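Prisik Dust Sheet, Light Grade

Thin translucent sheeting for covering furniture, shelving and floors during painting, sanding and storage. Sold by the roll or as single folded sheets.

The Light Grade is the thinnest sheet we carry. It is milky white and lets daylight through, so a room can stay covered for the length of a job without going dark. For plaster work or heavy scraping, use the Jillo canvas cloth instead. It stands up better to boots and dropped tools.

Details

Sheet size: 4 m x 2 m
Color: translucent white
Folded sheets: packs of 30
Roll: 2000 sq ft
Edges: cut, not hemmed
Minimum order: 2 packs or 1 roll

Using it

Two people can put a sheet up much faster than one. Each takes a short side, lifts, and lets the middle settle over the furniture. Pull out the larger folds before taping. Low-tack tape holds well on painted trim, but test it first on wallpaper or fresh varnish.

The sheet is light enough to lift in a draft. Close windows before you unfold it, and weigh down the edges if people will be walking past. Do not lay it over heaters, lamps or anything else that gets hot. It is slippery on smooth floors — tape it on all sides or use the Jillo cloth there.

Sheets can be shaken out and used again. Fold them with the dusty side in. We don't recommend washing.

Ordering

Single packs are kept at the Tekleab counter. Rolls ship from the Dultano warehouse and have to be ordered ahead. Rolls can't be returned once the wrap is off. Unopened packs can be exchanged with a receipt.

Trade customers should send orders to Lutz Kasten with the account number in the subject line. The current trade price list runs through the end of May.

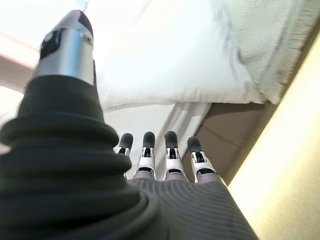
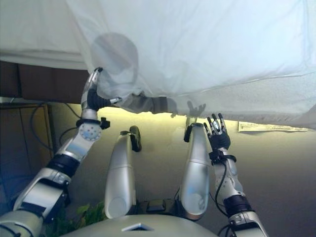

Page last changed: April 9, 2024

Related items

Jillo canvas cloth, medium
Jillo canvas cloth, stair runner
Low-tack tape, wide
Prisik Dust Sheet, Heavy Grade (rolls only)

The Heavy Grade is cloudier and lets less light through. It is sold in the same width as the Light Grade, so the two can be taped side by side on larger jobs.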